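Plitutix open day, April 2023

Notes typed up on the train home, mostly in order. Sorry in advance for the spelling, my thumbs are cold.

Plitutix makes power cords and small power supplies, and once a year they open the doors. I had been meaning to go for ages. Got a place in March, lost the email, found it again the night before.

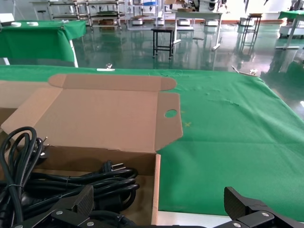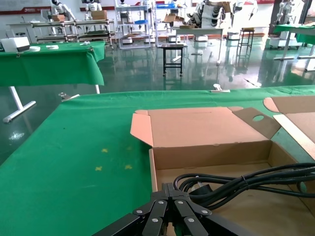

Getting there. Train, then the number 16 bus, which drops you at the wrong end of the industrial park. Follow the fence, not the sidewalk. The sidewalk stops at a ditch. I got to the gate with maybe two minutes to spare, very out of breath, and was handed a visitor badge with 3603 on it. Surely not the 3603rd visitor. Never found out.

Sign-in, safety talk, shoe covers. The safety talk was good, short, mostly "stay inside the yellow line and don't lean on anything." Earplugs in a dish by the door. Take two pairs, the first pair I took went straight on the floor.

They split us into groups. Mine was 18 people, a nice mix, a few students, some retired folks who had clearly worked in places like this and asked by far the best questions. Our guide was from the molding shop and talked fast, which I liked.

First stop, wire drawing. I didn't expect this to be my favorite part but there you go. Thick copper rod goes in one end and gets pulled through a row of smaller and smaller dies until it's like hair. The hum is in your feet more than your ears. Smells like warm pennies and soap (the soap smell is the lubricant, I asked). Spools turning so fast they look like they're standing still. One of the retired men stood there through the whole talk and had to be fetched.

Then stranding, where the thin wires get twisted together so the cord bends without snapping. Guide passed around two bits of cord, one with a solid core and one stranded, and told us to fold them back and forth. Solid one gave up pretty quick. Simple demo, worked on everybody.

Extrusion next. Plastic pellets in a hopper, melted, squeezed around the copper, then straight through a long water trough to cool. Very hot at one end of the hall and clammy at the other. They run the color changes from light to dark so there's less to throw away, black always last. The in-between stuff comes out in swirly lumps the size of a bread loaf. They sell those at the front desk as doorstops! I did not buy one. Slightly regret it now.

Molding shop. Our guide got much happier here, being home. The plug pins get crimped on and then the whole end goes in a mold and the body of the plug is formed around it in one go. Long talk about pins and why every country went its own way. Somebody asked why we can't all just have one plug and got a proper tired laugh. Apparently the tooling comes from a firm called Prallard, and a new mold takes months to get right, and you can wreck one in a morning if a pin goes in crooked. There was a dented one on a shelf to prove it. Kept as a warning.

Testing was loud and oddly satisfying. Cords clamped at the plug and swung side to side with a weight on the end, over and over. A pull test. A high voltage test inside a cage with a red light on top. We were not allowed near that one, fair enough. The test benches had Tomix on the side and looked older than me. Guide said they break down less than the new ones so nobody is in a hurry to swap them.

Lunch — ok, lunch. The canteen was open to visitors but they'd only set up one till and all the groups came out at the same moment. I stood in line for 15 minutes for a cheese roll. The roll was fine. The soup looked better, get the soup. Coffee was free and tasted free. There were benches outside by the bike racks and the sun came out for a bit so most of us ended up there.

After lunch you could pick a talk. I picked the one on recycling old cords, run by someone from Pons, the scrap firm they work with. Small room, too many people, projector too dim. But the talk itself was great. Old cords get chopped up into bits, then the copper and plastic are sorted apart on a shaking table with air blowing up through it. Heavy goes one way, light the other. The copper is worth having. The plastic is the headache, too many kinds mixed together, and a lot of it ends up as traffic cone bases and mats. Question from the floor about whether it's worth bringing in a drawer full of old chargers. Yes, bring them, don't cut the plugs off first, they'd rather do it themselves.

Also learned I have been winding cords wrong my whole life. Round the elbow is bad, it puts a twist in. You're supposed to make loose loops in the hand and let the cord turn the way it wants, then tie it, not tight. The speaker got a bit heated on this.

What I'd skip: the company history corridor. Long, hot, framed letters you can't read because of the glare. Also the quiz, which needed an app, which needed wifi, which needed a password that had run out.

What I missed: the warehouse. It was the last stop and we were running behind so our group got a look through the doorway and that was it. The morning groups got the full walk, I heard. If you go, book a morning slot.

Practical stuff.

Entry is free but you have to book. No open shoes, they do check. Bags go in a locker, bring a coin. Strollers ok in the canteen but not the halls. Bathrooms only at the front desk and by the canteen, so plan for that, the middle part of the tour is long. The gift table takes cards. Parking looked full by the time I walked past it and there were cars all along the verge.

Would I go agian? Yes, for the wire drawing alone. Might drag my brother along next year, he likes anything with a big spool.

Bus back was late. Train was later. Still on it.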